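Parallel jaw or adaptive fingers for small cubes, simulated cell first

Board: Grippers and end effectors
11 replies

pstepanek
Hello to all. I am writing from a small workshop where we are choosing a gripper for a light six-axis arm. English is my second language, so please ask me if a sentence is not clear.

The task is simple to say. Small cubes lie on a table, and the arm must take one and put it on a thin square board, or take it off the board again. We have two candidates. The first is the Grillberg parallel jaw, with flat pads. The second is the Utmont adaptive, where the fingers have a linkage and close around the part. Before we spend money we try both in simulation, with the same arm, the same controller and the same start positions.

My results until now: 600 trials with each gripper. With the Grillberg the pick fails mostly when the cube is turned at an angle to the jaws. With the Utmont the fingers sometimes touch the board before they close, and then the whole arm stops on the force limit. I did not expect this and I would like to hear from people who have used an adaptive gripper close to a flat surface.

Peter Štěpánek

kettle_and_crimp
What is your clearance above the table at the moment of closing? Adaptive fingers travel in an arc. The tips go lower as they close, so if you set your approach height with the fingers open you will hit whatever is under the part. It is in most manuals but in a small drawing at the back.

pstepanek
Thank you. I set the height with fingers open. So this is perhaps already the answer to half of my question. I will compute the height for the closed width of the cube and run it again.

dunmore_dave
I'd throw out the adaptive and be done. For cubes you want flat pads. A linkage gives you nothing on a part with parallel faces except more things to wear out.

L_Ankrah
I disagree with Dave. It depends what comes after the cubes. If Peter will only ever pick cubes, then yes, flat pads. But most people start with cubes in the simulator and after half a year somebody brings a bottle cap or a piece of tube, and then they buy the second gripper anyway.

Peter, is it cubes forever?

pstepanek
No, it is not cubes forever. The cubes are only for the comparison. Later we will have round parts too, but I do not have the models of them yet.

dunmore_dave
Then you're comparing the wrong thing. Test the part you're going to pick.

L_Ankrah
He can't test a part he doesn't have a model for. A cube is a fair start. It shows you angle error very clearly, much better than a cylinder would. I ran 1,059 picks with dice last winter on the Kpodo controller for the same reason. You can see at once if the part has twisted in the fingers.

Lamisi

kettle_and_crimp
Agree with Lamisi on dice. One caution though: if your simulated dice have perfectly sharp edges, the contact solver can do strange things. Put a small radius on them. We lost two weeks to a die that jumped every time a finger touched a corner, and the gripper had nothing to do with it.

pstepanek
I have checked and the collision shape was a plain box, with no radius at all. The visual model is one thing and the collision model is another, and I had looked only at the first. I have changed it now.

I will also say what I have learned about the start positions. In the first series all the cubes were square to the table. This was too kind to the Grillberg. In the new series I turn them by a random angle, and I put one of them on the board, so that there are two different heights in the same task.

northbay_tom
Late question from a lurker. Are you using a fixed camera or a wrist camera to find them? With a tall arm between the camera and the table you'll lose one of the cubes behind the wrist at some point in the motion.

pstepanek
For the gripper comparison I give the positions directly from the simulator, so the camera has no influence on the numbers. For the second stage I have a fixed view from the room, looking across the table to the arm at the far end. I keep the walls, the patterned floor and the cabinet switched on, because on a plain grey background every detector looks good. The floor tiles are strong in contrast and I want to know early if they make false detections.

I attach the start position of the new series. The arm is over the far right side of the table and the gripper is empty.

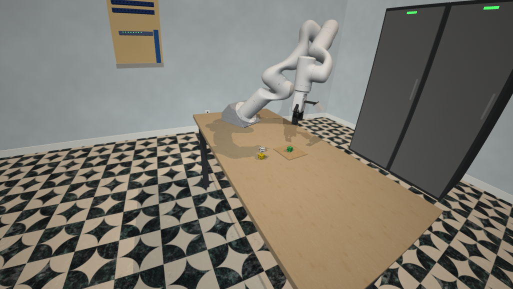
Page 2 of 2

pstepanek
Some notes to the picture for those who want to repeat the set-up. The green die is the one on the board, and it is closer to the back of the board than to the front. I leave the front part free for a second die. The yellow one is at a slight angle. The board has nearly the same colour as the table, and this was a choice, since our real boards are also hard to see.

northbay_tom
The thing I'd worry about is the shadow. Your arm puts a big one over the far left of the table, reaching toward the white die. If your detector works on brightness, that die will change its value as soon as the arm moves. Can you turn the light down or add a second one?

pstepanek
I can add a second light. But I think I will first measure with the shadow, because in our workshop there will also be only one strong lamp. If the detection is bad I want to know it now.

dunmore_dave
Fair enough, that's a sensible way to do it. I still say flat pads, but I'd be curious how the round parts go.

What's the bracket sticking out beside the gripper housing? If that's on the real one too, check it against the cabinet when the wrist turns.

pstepanek
Good point, Dave. It is in the collision model as a simple bar. I have not tested it near the cabinet, only above the table. I will add some poses with the wrist turned to the right.

L_Ankrah
Did you get new numbers after the height correction and the edge radius?

pstepanek
Yes, but only a part. I have now 3,806 trials in total, with both grippers together, and the last ones are with random angles. The Utmont no longer stops on the board. It is slower to close, and when the cube is turned it pulls it straight more often than I thought. The Grillberg is faster and holds the cube more firmly, but when the angle is large one corner meets the pad first and the cube is pushed away.

So for the moment I have no favourite. For cubes alone I would take the Grillberg and correct the wrist angle before closing, as the position of the cube is known. With a poor camera I am not so sure.

kettle_and_crimp
That wrist correction is cheap to add. Which controller are you running? On the Asow you can put the angle offset straight into the approach pose, and you don't need a separate move.

pstepanek
It is the Asow, yes. Until now I used a separate move and it costs time in every cycle. I will try your way.

L_Ankrah
I had trouble with that on the Kpodo, where the offset was applied in the base frame and not in the tool frame. The wrist turned nicely in completely the wrong direction. Check which one yours uses before you let it near the table, even in simulation.

kettle_and_crimp
On the Asow it's the tool frame by default, but there's a setting, and somebody before you may have changed it.

pstepanek
I looked and it is set to the base frame. I have changed it and saved the old file under another name. The next series runs over the night and I will write here when I have the failures sorted by angle, for each gripper separately.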